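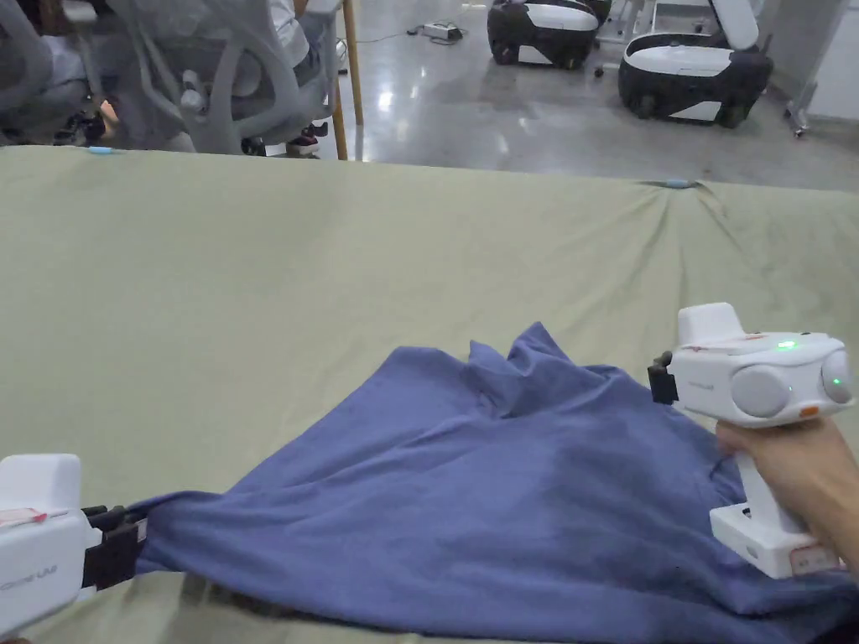
Blue cloth on the green-covered table, sheet clipped along the far edge.

Visit report: Feltthorpe Funeral Home and Crematory, open afternoon
Izzati Sinaga

Feltthorpe opened its back-of-house areas to licensed directors and mortuary science students one afternoon in September, from 1:00 to 4:30 pm. I went to look at intake, identification and records. My own home is replacing its paper log next year, and most of these notes deal with that.

Feltthorpe handled 589 cases last year across its main building and one smaller chapel. Most were cremations. The building is single-story with a covered drive on the north side. Removal vehicles use that drive and nothing else does, so families arriving at the front lot do not cross paths with them. The door at the drive is wide enough for a cot with an attendant on each side. The floor slopes slightly to a trench drain. I would have put the drain farther from the door, as the mat was sitting partly over it.

Intake and identification

Each case gets a number at the door, before any paperwork is opened. The number is stamped on a stainless disc and printed on an ankle band. The disc stays with the case through cremation and goes into the urn or container at the end. The band is checked at four points: receipt, entry to the cooler, exit from the cooler, and release to the crematory or to the chapel. Two people sign at the last point. One person signs at the others.

I asked what happens when a hospital band and the paperwork disagree on spelling. The case is held at receipt status until the family or the facility confirms in writing. It can go into the cooler but cannot be scheduled.
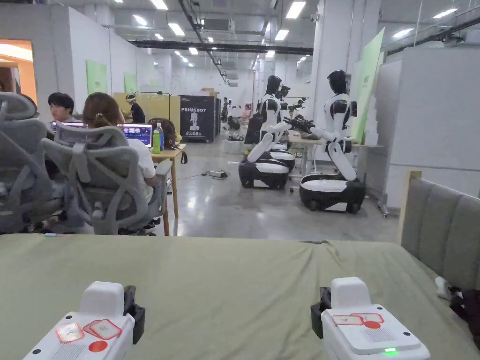 Green cloth on the table, gray mesh office chairs at left.

The cooler holds 32 positions on roller racks, set at 36 degrees Fahrenheit. Temperature is logged every 15 minutes and an alarm goes to the on-call phone above 40. There is a second compressor on a separate circuit. Staff switch between the compressors on the first of the month and write the run hours on a card taped inside the panel. The card went back several years and had no gaps that I could find.

Crematory

There are 2 retorts, both by Cudier. The older one is a hot-hearth unit and the newer one has a larger chamber and automatic damper control. Only the newer unit was running. Preheat had been started before noon. The operator showed the secondary chamber reading at the panel and the opacity sensor on the stack, and explained that a high opacity reading cuts the main burner until it clears.

Refractory on the older unit was relined two winters ago. The hearth had the usual hairline cracks. Processing is done at a station with a downdraft hood, one case at a time, with the disc clipped to the hood frame while work is in progress. The station is swept between cases and the sweep is signed for. Implants go to a locked drum for recycling, under an authorization that is a separate line on the cremation form with its own initials. Ours is buried in the general consent and I intend to copy their layout. 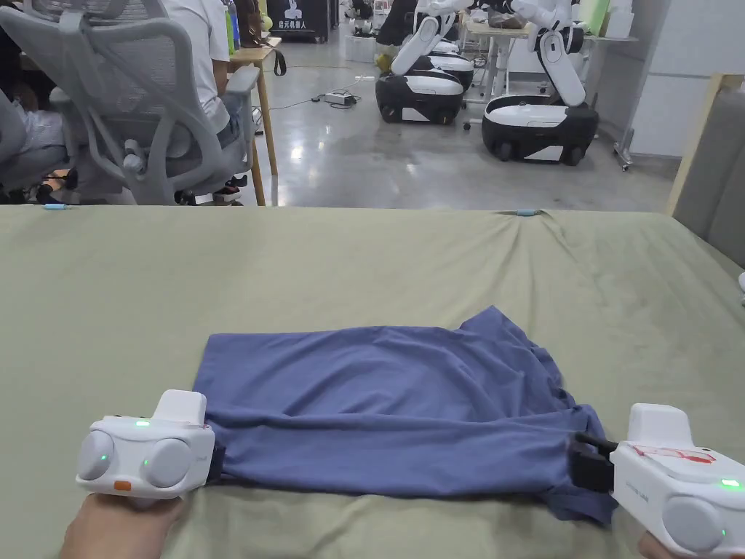
Records were the last stop before coffee. Feltthorpe moved to Havelier, a case management package, and kept the paper binder running beside it for six months. The office manager brought up a test case and went through it from first call to final invoice. Obituary text is entered once and sent out from the same screen. The fields for survivors are free text. She prefers that to the fixed list in their previous system, which could not handle step-grandchildren or a former spouse the family wanted included.

Death certificate data does not pass from Havelier to the state system. It is typed again by hand. A second person reads it back aloud, and the two of them correct dates of birth more than any other field.

The adjoining cemetery is on a separate map with 933 recorded spaces. The map was redrawn from a linen original, and section C still shows offsets between the drawing and the pins on the ground. They probe before every opening in that section. 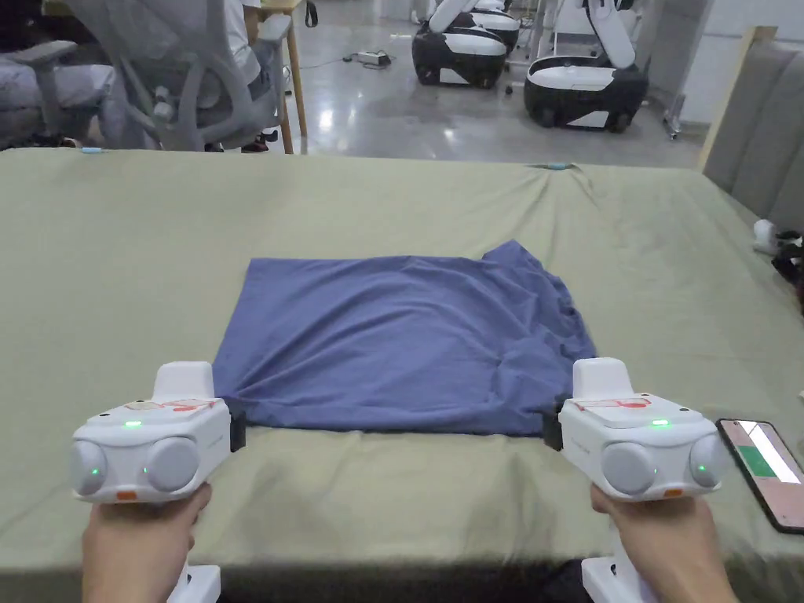
Caskets are shown as quarter cuts along one wall, mostly from Ongart, with prices on the front of each in large type. The general price list was at the entrance to the room and again on the arrangement desk. The lighting is warmer than I would choose for comparing finishes. Full-size units are limited to a rental casket with a removable insert and one oversize.

Points to follow up at our end: separate initials for implant recycling, compressor run-hour card, second signature at release, and a quote for stamped discs in place of the ceramic ones. I have asked Feltthorpe for a blank copy of the receipt form. Parking was on the street side, with entry through the chapel doors.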